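Kirodum Dish Rack Set, README

Student project data, spring term. Last edited Feb 28, 2024.

What this is

Kirodum is the practice set collected by the Venlow robotics club for its two-arm table. It holds teleoperated episodes in which one student drives both arms and places dishes in a wire rack. The set was made for the manipulation track of the Skekatis student competition and is also used in the club's own training sessions. It is small, it was collected by beginners, and some of the episodes are clumsy. We kept most of the clumsy ones.

Contents

300 episodes in total
14 student operators
38 episodes held out for testing
2 arms, recorded together in every episode

Each episode folder has one video from the fixed camera, one file of joint positions for both arms, one file of gripper commands, and a short text file named notes.txt. The notes file gives the operator number, the starting layout and the outcome. Outcome is one of: done, partial, dropped, stopped.

Setup

The arms are mounted at the near edge of a white tabletop, one on each side. Pale walls close off the back and both sides of the work area. The rack goes near the back wall and the dishes start on the near half of the table. Operators choose which arm to use for each dish, and the choice is not labeled. If you need it, take it from the gripper commands.

Dishes differ in shape and color. There are round and square ones, plain and patterned. Glossy plates throw reflections from the overhead lights, and color thresholds that work on one plate may fail on the next. Teams that tried simple color masks in practice had the most trouble with the patterned dishes.

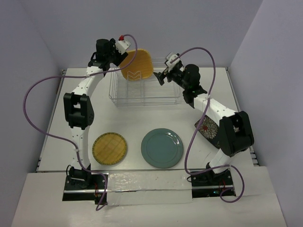 Fixed camera view: one square plate in the rack, three dishes still on the table.

Task rules

A dish counts as placed when it stands in the rack and neither gripper is touching it. It may lean. A dish lying flat across the dividers does not count. The order is free. Either arm may be used for any dish, and both may work at once as long as they do not touch each other. An episode ends when the operator presses the stop pedal or when the time limit runs out.

Sliding a dish along the table before lifting is allowed. Pushing the rack to meet the dish is not, and those episodes are marked stopped.

Splits

The held-out episodes are listed in test_list.txt. They were picked by operator, so no operator in the test list appears in the training part. Please don't tune on them. Everything else may be split any way you like. Our own runs used a random tenth of the training part for validation.

Known problems

The cables on both arms move with the links and sometimes pass in front of a dish or the rack. We did not remove these episodes. The arms themselves also hide dishes on the near half of the table, mostly from the elbow brackets. A detector that needs every dish visible in every image will not do well.

Joint files from the first week of collection have a short delay against the video. The script fix_offset.py corrects it. Run it once per folder only; running it twice shifts the data the other way. Folders already corrected contain an empty file named offset_done.

The right gripper was recalibrated partway through. Its closed position reads slightly differently before and after. The change is recorded in calibration.txt, and the loader applies it by default.

A few notes files say "done" where a dish slipped after the operator pressed stop. We have corrected the ones we found. Report others through the club page with the episode number.

Using the loader

Install the packages in requirements.txt, put the data folder next to load.py, and run load.py with the name of a split. The loader returns images, joint positions and gripper commands at the same rate. Set raw to true to get the files without calibration changes. It has been tested on the club machines only.

License and use

Free for classes, clubs and student teams. Ask before using it in anything sold. If you use the set in a report or a poster, credit "Venlow robotics club, Kirodum Dish Rack Set." Operators agreed to have their control data shared, and operator numbers can't be matched to names from anything in the download.

Planned for March

More episodes with the rack turned
A second lighting setup
Separate labels for each placement within an episode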